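Folding slippery printed dresses so they stay folded?

Posted in: Laundry & Closets > Folding and storage

I have a summer dress with a big flower print that won't hold a fold. I do it on the bed, get a decent rectangle, and by the time it reaches the drawer the hem has slid out one side. The drawer is a Gruvier, not very deep. Hanging isn't an option, the closet is full. Any method that works?

marlow_creek
Fold on something firmer. A soft blanket gives under your hands, so the bundle ends up wider at the bottom than the top. If the bed is all you have, lay the dress face down, bring both sides in to the middle, then fold up from the hem in thirds.

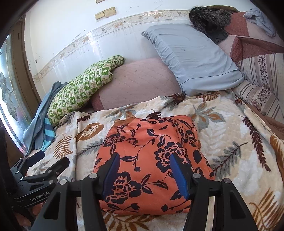 Tuck in anything that sticks out before the last fold - belts, ties, lining. A loose end at a corner pulls the rest open when you pick it up. Then slide a flat hand underneath and carry it that way, don't pinch it from the top.

tealdoor6
roll it

pinebox300
Rolling works but you get creases across the print. I fold mine and stand them on edge in a Vornero drawer box, some 6 to a box. They hold each other up. Leave a little room or you'll drag two out at once.

Tags: folding, dresses, drawers, small closets

Last updated: May

Related
- Willems hangers slipping off the rail
- How to store a thick blanket in summer
- Getting drawer liner to lie flat
- Sweaters: shelf or drawer?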